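Subject: Re: [skerna-users] planner stuck over the rack

> Does the Grudmont grasp scorer still choke on thin wires?
> I'm on 192 samples.

It does, a bit! I dropped mine to 48 and Skerna plans quicker (same Trudlow kitchen as yours).

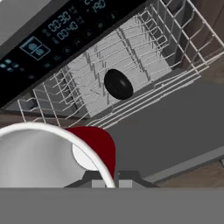

Wrist view, black object among the tines

Try padding the tines in the collision map by 2 mm before you touch the scorer. The arm has the worktop edge to think about too.
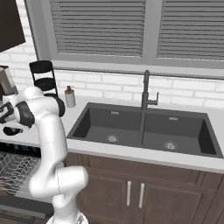 Page last changed: June 7, 2025

Config's in the usual folder, shout if it won't load.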